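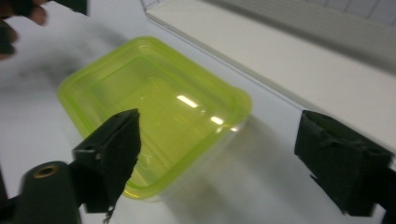 3. Règles de bonne pratique : ce que nous avons écrit, puis réécrit

Notre première charte de collecte tenait en 70 lignes et citait trois normes que personne dans le groupe n'avait lues en entier. Zainab Okeke, qui encadrait le projet Mitby, l'a rendue avec un seul mot en marge : « Non. » La version d'octobre compte 7 règles. Les voici pour l'essentiel.

Les doigts de la pince restent ouverts tant que l'objet n'a pas été nommé à voix haute. On se sent ridicule deux jours, ensuite on s'y fait.

Les récipients se présentent sans couvercle, sauf consigne écrite. Le plastique translucide est admis, reflets compris : une cuisine réelle brille aussi.

Toute main étrangère à la prise se tient à distance de l'objet. Entrer dans le champ n'annule pas l'essai, toucher l'objet, si.

La garniture des doigts est inspectée tous les 5 essais. Un brin qui pend se note dans le registre et se coupe après la série, jamais pendant.

Sur 1 002 essais, le registre est complet, à l'exception d'une page où figure une recette de lentilles. Elle est reproduite en annexe B, par souci de traçabilité.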